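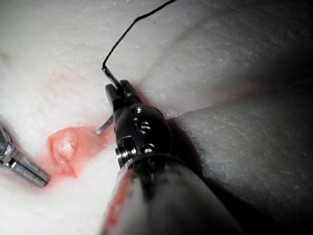
図2 手首側カメラから見た運針中の把持部。湾曲針は顎部に挟まれ、黒い縫合糸が右上へ伸びる。

6. 視点と制御器の比較

6.1 比較の目的

前節までに、Brendstead縫合台の構成と二腕の較正手順を述べた。本節では、同じ縫合課題を手首側の小型カメラと固定カメラで見たときに何がどこまで読み取れるか、また、その読み取り結果を受け取る制御器を替えると針の扱いがどう変わるかを調べる。筆者らが最も楽しみにしていた実験であり、結果も期待に十分応えるものだった。縫合の自動化では、針を持つ、刺す、抜く、糸を巻く、締めるという一連の操作が途切れなく続く。ところが、それぞれの操作で必要となる視覚情報は驚くほど違っている。刺入の直前には針先と面との隙間が知りたいし、結紮の途中では針先よりも糸の通り道のほうがはるかに大切になる。単一の視点ですべてを賄おうとすると、どこかの段階で必ず推定が苦しくなる。

図2のような近接視点の魅力は、針先が面のすぐ上に来たときの見え方にある。針の弧が顎部のどちら側へどれだけ出ているかを大きく捉えられるため、持ち直しが必要かどうかを早い段階で判断できる。その代わり、器具の軸そのものが画面の下側を広く占め、腕に近い側の面は隠れてしまう。この隠れをどう補うかが、視点比較の出発点となった。

6.2 比較条件

視覚の条件は、手首側カメラのみ、固定カメラのみ、両者の併用とした。制御器には、従来から使用しているHakell制御器と、今回新たに試したFirden制御器の2種類を用いた。Hakell制御器は、推定した針の姿勢をそのまま目標軌道の生成に渡す。一方のFirden制御器は、姿勢の推定値とともにその確からしさを受け取り、確からしさが落ちた区間では腕の速度を自動的に下げる。どちらにも同じ軌道の上限速度と同じ把持力の上限を設定し、違いが制御則の部分だけに現れるようにした。

操作者は6名で、いずれも本縫合台での訓練を終えている。操作者は各試行の開始と中止だけを指示し、運針中の腕には触れない。中止の判断基準は事前に共有し、針が顎部の中で大きく回った場合、糸が意図しない部位に掛かった場合、刺入位置が目標の線から外れた場合の三つに統一した。条件の順序は操作者ごとに入れ替えた。器具の顎部は各試行の前に拭き、針の把持位置を確認してから開始している。単純な作業だが、顎部に汚れが残ると反射の具合が変わり、針の輪郭抽出に思いのほか強く響く。

評価用の画像には1329枚を用い、針、糸、顎部、切開線のそれぞれに輪郭を付けた。作業はKadir SoyluとAyten Kocabaşが独立に行い、食い違いのあった画像はBeril Uysalを加えて協議した。見分けがつかない対象には無理に名前を付けず、「判定保留」の標識を残した。この標識は後述するように、Firden制御器の評価で非常に役立った。

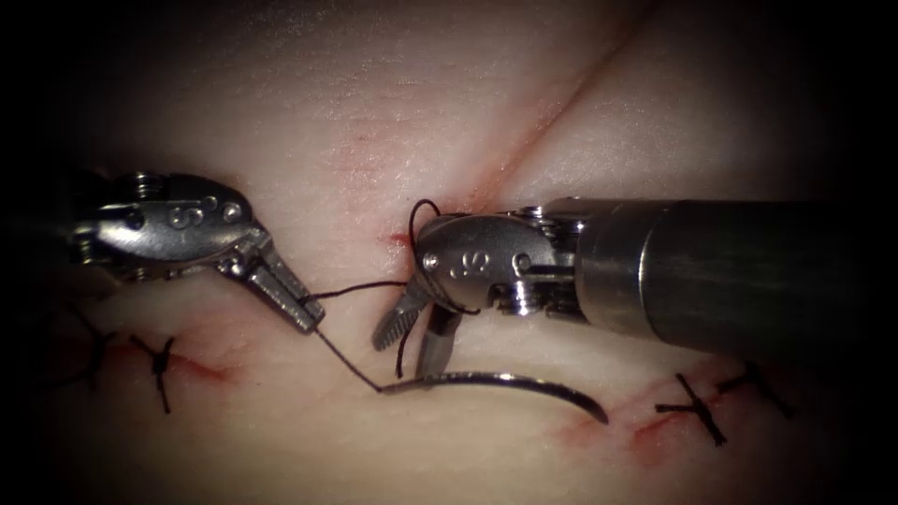 結紮の段階では、糸の位相関係、すなわちどの糸がどの器具の手前を通り、どこで巻き付いているかを知ることが課題となる。針の姿勢がどれほど正確に求まっても、巻き付きの有無を誤れば次の引き締め動作は成立しない。固定視点の強みはまさにこの点に現れ、左の顎部が保持する糸と、右の器具の手首に掛かった輪とを同じ画像の中でたどることができる。しかも針は器具の下で面上に置かれ、糸とは離れた位置に弧を見せているので、針と糸の輪郭を分けて扱いやすい。手首側の視点だけでは、このように両腕の間に渡る糸を一度に収めることが難しい。当初、筆者らは糸の追跡にも近接画像の細かさが効くと予想していたが、巻き付きの判定に限れば、広い範囲が見えることの利点が細かさを大きく上回った。この段階の推定が安定したときの動作は実に滑らかで、追跡結果を重ねた映像を繰り返し再生して見入ってしまったほどである。

固定視点にも弱点はある。縫合面の中央は明るいが、周辺へ向かうにつれて急に暗くなるため、端に近い縫合糸は背景との差が小さくなる。画像全体の明るさを一律に持ち上げると、今度は金属部の反射が白く飽和し、顎部の縁が失われる。そこで、器具の領域と縫合面の領域を先に大まかに分け、それぞれに別の補正曲線を当てる方法を採った。処理は軽く、制御周期に影響を与えずに済む。暗部の糸がすっと浮かび上がる効果は大きく、固定カメラのみの条件で生じていた糸の見失いは目に見えて減った。

手首側カメラについては、露光を器具の反射に合わせるか、縫合面に合わせるかで悩んだ。面に合わせれば切開線の赤みがよく分かる反面、顎部の光沢が強くなりすぎる。最終的には、運針の段階に応じて測光の領域を切り替えることにした。刺入前は面を、把持の持ち直しでは顎部を重視する。切り替えの瞬間に画像の明るさが少し揺れるが、輪郭抽出の側で直前の結果を短く保持すれば、追跡が途切れることはなかった。
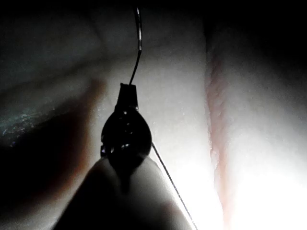
判定保留の標識を制御に生かせるかどうかは、今回の比較で特に確かめたかった点である。見え方が曖昧な対象を無理に針や顎部へ割り当てると、Hakell制御器はその誤りを正しい観測として受け取り、軌道を修正しようとする。近接画像では、明るい面を背にした黒っぽい滴形の輪郭と、その上へ延びる湾曲針に似た線とがつながって見えることがあり、どこまでを一つの部品とみなすかで注釈者の意見も分かれた。左側のぼけた細長い形に至っては、把持部の指とも影とも読める。こうした画像に保留を与えて学習させると、推定器は確からしさを素直に下げるようになり、Firden制御器はそれに応じて腕を緩やかに減速させた。右側を縦に走る赤い線のように安定して抽出できる手掛かりが残っていれば、面に対する位置の推定は続けられる。対象の一部が分からなくても、分かる部分だけで安全側に動ける。この振る舞いが得られたことを、筆者らは本節で最もうれしい結果と受け止めている。

6.3 視点の併用

二つの視点を併用する際には、両方の推定値を常に平均する方法と、段階ごとに主となる視点を選ぶ方法を試した。平均する方法は実装が簡単で、最初の候補としては悪くない。ただし、片方の視点で針が隠れている間も、その誤った推定値が一定の重みで混ざり続ける。特に器具の軸が面を大きく隠す場面では、針先の位置が実際とは異なる側へ引かれやすかった。

段階ごとに選ぶ方法では、刺入の前後を手首側、糸の巻き付けと引き締めを固定側とし、針の受け渡しでは両者の確からしさを比べて主となる視点を決める。境界で視点が細かく入れ替わらないよう、切り替えには短い待ち時間を設けた。Abdelghani Benmoussaが設計したこの待ち時間の決め方は簡潔で、直前の推定値のばらつきだけを参照する。調整すべき値が少なく、操作者が替わっても設定を変えずに使えた点は特筆したい。

併用条件とFirden制御器の組み合わせでは、20を超える試行を連続して行い、途中で較正をやり直す必要はなかった。Hakell制御器でも併用の効果ははっきり認められ、糸の見失いに起因する中止は、単独視点の条件より少なくなった。つまり、視点の追加による改善は制御器の種類に強く依存しない。一方、針の持ち直しに伴う中止についてはFirden制御器のほうが少なく、確からしさに基づく減速がこの段階で働いたと考えられる。

所要時間の面では、Hakell制御器に分がある。観測に迷いがない区間では両者の動きにほとんど違いがないが、反射や隠れが続く区間ではFirden制御器が慎重になり、その分だけ一針に掛かる時間が延びる。操作者からは、減速が始まるタイミングが予想と合っていて見守りやすいという声と、巻き付けの終盤ではもう少し速く進んでほしいという声の両方が寄せられた。後者には、糸の張りが整った後に減速の下限を引き上げる設定で対応できる見込みがある。

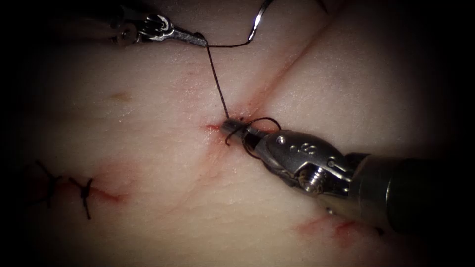
6.4 把持部の形状と糸の張り

視点と制御器の組み合わせが定まった後、把持部の形状が糸の扱いに与える影響も調べた。比較したのは、標準の顎部と、先端の縁をわずかに丸めたWesterberg顎部である。標準の顎部は針の保持に優れ、斜めに持ったときにも弧の向きが保たれやすい。Westerberg顎部は糸を滑らせながら引く操作に向いており、巻き付けた輪を先端へ送る動作が軽やかになる。

張った糸と緩い輪が同時に存在する場面では、二つの腕に求められる役割が異なる。図4では、左上の器具から中央へ下りる糸が張り、右の器具の顎部付近には緩い輪が残っている。このとき上側の腕が張りを急に変えると、輪の形も連動して変わるため、両腕を独立に制御する方式では追従が遅れやすい。そこで、上側の把持点と中央の顎部との距離を共通の変数とし、片方の腕が動くときには他方の目標値も同時に更新するようにした。効果はたいへん分かりやすく、輪が不用意に持ち上がる現象が抑えられた。

針の位置推定については、針が画角を出入りする場合の扱いも見直した。弧の中央が画像の上端の外にあっても、糸の付いた側と針先の側の両方が見えていれば、既知の針形状を当てはめて全体の姿勢を求められる。従来は、途切れた二つの弧を別々の候補として扱い、どちらか一方を捨てていた。Fadime Sönmezが提案した当てはめでは、二つの弧が同一の円弧に載るかどうかを先に調べるため、捨てていた情報をそのまま利用できる。計算量の増加はわずかであり、固定カメラの画角を広げずに済むことも大きな利点である。

顎部の比較に戻ると、運針の主となる腕に標準の顎部を、糸を引く側の腕にWesterberg顎部を付けた構成が最も扱いやすかった。左右で異なる顎部を使うと接触モデルを二つ持つことになるが、制御器の側では把持点の定義を差し替えるだけでよい。輪を送る動作と針を保持する動作がそれぞれ得意な形状に任され、操作者が中止を考える場面も減った。

残る課題は、切開線が浅いしわや淡い赤みと重なる領域での位置決めである。赤みの広がりだけを頼りにすると線の幅を過大に見積もり、刺入位置が外側へ寄る。現在は、線の中央に現れる暗い部分と周囲の赤みを別の層として推定する方法を準備している。あわせて、切開の向きが異なる複数の箇所を続けて縫う課題にも取り組み、移動のたびに視点の重みをどう初期化するかを検討する。予備的な試行では、直前の箇所で得た重みを引き継いだほうが立ち上がりが速く、次節の連続縫合実験でもこの設定を用いる。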